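Nuvudard Tedungate 3 - wireless room-scale headset

Product type: standalone augmented-reality headset with two hand controllers
Maker: Nuvudard
Page last updated: March 16, 2018

The Tedungate 3 is a self-contained headset for room-scale games and media. It needs no phone and no external sensors. Tracking is handled by four cameras in the visor, and all processing runs in a battery pack that clips to the rear strap. This page covers what is in the box, setup, display, battery and the points that came up in testing.

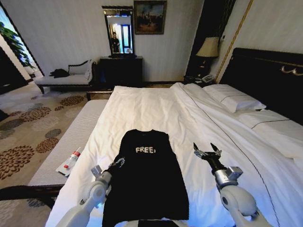

Radosław Głowacki

The headset ships with two controllers, a charging cable, a wall adapter, two face pads in different depths and a printed safety sheet. A carrying case is sold separately. The controllers take one AA cell each, and cells are included.

Setup

First start requires a Plarero account and a Wi-Fi connection. The system update took 3 attempts on our unit before it completed; after that, updates installed normally. Room mapping is done by walking the edge of the play area with the right controller held at waist height. The boundary is stored per room, and up to five rooms can be saved. Large mirrors and uncovered windows reduce tracking quality and should be covered before mapping.

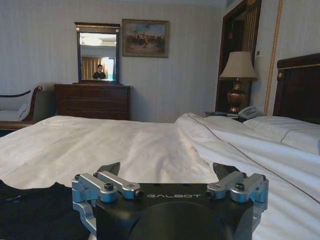

Mapping can be repeated at any time from the Space menu. Furniture moved after mapping is not detected, so the boundary must be drawn again by hand. Seated mode skips the process and sets a fixed circle centered on the user.

Display

The lenses use a waveguide design with manual spacing adjustment. Text is sharp in the middle of the view and softens toward the sides. Brightness has 100 steps, but changes below step 20 are hard to see. In a sunlit room, dark virtual objects look washed out - a limit of all see-through displays of this type. Glasses can be worn with the deeper face pad.

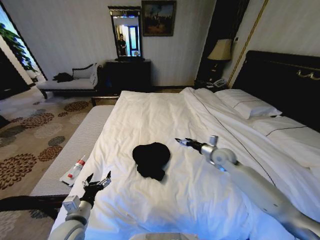

Black cloth item on a white duvet.

Battery and heat

The rear pack is rated by Nuvudard at 200 minutes of video playback. Games drain it faster, and our runs with the bundled fencing title ended at around two hours. The pack can be swapped, but the headset shuts down during the change and the current session is lost unless it has been saved. The fan is audible in quiet scenes.

Software

The Plarero store lists titles by play style: standing, seated or full room. Filters work, search is slow. Progress from the older Tedungate 2 carries over if the same account is used. Board games by the Szczepańska studio support two headsets in one room, with both users seeing the same table.
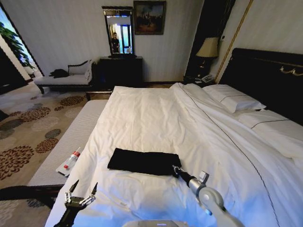 Shared play requires that both headsets load the same saved room. If one drops out, the other keeps the session open for a minute, then returns to the lobby. Voice chat is on by default and can be turned off in the Audio menu.

Storage and care

Internal storage is fixed and there is no card slot. Clean the lenses with a dry microfiber cloth only. Do not leave the visor facing direct sun.

Price: $1,000 with both controllers
Spare battery pack: sold separately
Warranty: two years, face pads excluded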